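7 April 2020

Kisgate cell, arm 2. Gripper service and wrist camera check.

Started with the gripper because of the drift complaint in last shift's log. Closing to a commanded gap of zero left daylight between the fingertips, and the controller reported the move complete every time. Power-cycled, re-homed, same result. So the home position is wrong or something between the motor and the fingers has moved.

Pulled both fingers. The left one came off with almost no torque on the lower screw. The upper screw was fine. No damage to the dowel hole that I can find, but the mating face had a shiny patch where it has been rocking. Cleaned both faces with isopropanol, chased the threads, put new screws in with medium threadlocker. Torqued to the value on the Lurance sheet, upper then lower, then upper again.

Finger rail: old grease was gray and stiff at the outer end of travel. Wiped it out, regreased with a thin film, ran 200 full open-close cycles unloaded at half speed. Motor current flattened out early in the run and stayed flat. There is still a small bump near full open. It was there in November too, per the notes, and it hasn't grown. Leaving it.

Re-homed after the cycles and wrote the new offset to the controller. The old value was 397 counts, and I've left it in the config as a comment in case someone needs to back out. Don't restore the backup from the Nadden share without checking this line first — it still carries the old number and will overwrite the new one without a warning.

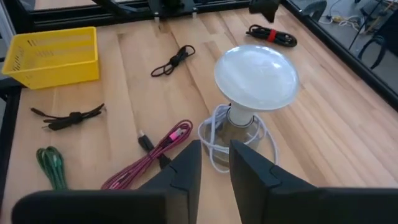 Wrist camera next. The Stockdale mount has a single clamp screw and can rotate slightly if the cable gets pulled, so I check aim whenever the fingers have been off. The test is simple: fingers in view from the bottom, objects on the table, confirm that the gap between the tips is usable as a reference and that the work area isn't blocked. Aim is acceptable. Both angled tips show, with a strip of wood visible between them, and the white bulb in its clear base sits near the middle of the table. The left finger does hide part of the green braided cable and the lower loops of the pink and black one. A grasp planned on either of those from this pose is working with partial data, so the look pose needs to come up or swing left before the cable routine is allowed to pick. I'd rather change the pose than the mount.

The clear base will be the harder target. Depth on transparent parts has been poor with this camera since it was installed, and with white cable looped around the base the segmenter tends to merge the two. Suggest we grasp the bulb assembly only after the white cable has been moved, or mark it as manual for now. The routine currently has no order preference at all.

Exposure was left on auto and I fixed it. Matte black fingers taking up that much of the image push auto exposure up, and pale wood then goes flat. Locked it by hand until the grain was clearly readable, then saved as the default profile. The black cables lose a little detail at this setting but their outlines hold.

Camera cable strain relief: the tie at the forearm was too tight and had started to mark the jacket. Replaced it with hook-and-loop and left more slack across the wrist joint. Ran the wrist through its full range both ways, slowly, hand near the stop. No snagging, no dropped frames.

Hand-eye calibration still needs to be redone. The fingers are back on the same dowels, so in principle the tool point hasn't moved, but the home offset changed and I don't trust the old file. Didn't have the calibration board; it's at the other cell. Until this is done, run at reduced speed and keep the approach height where it is.

Housekeeping on the cell: cables on the floor on the right side, near the chair, need to be picked up or run in a channel. Anyone stepping in to reach the e-stop from that side has to cross them. I have not touched them, as I don't know which ones are live.

Cycle counter reset after the grease. Next rail service at 3000 cycles, sooner if the bump at full open shows up in the current trace.

Open:

- hand-eye calibration, arm 2
- raise look pose for the cable routine, then recheck what the left finger hides
- pick order: white cable before bulb
- update the Nadden backup with the new offset
- order finger screws, down to the last 2
- floor cables, right side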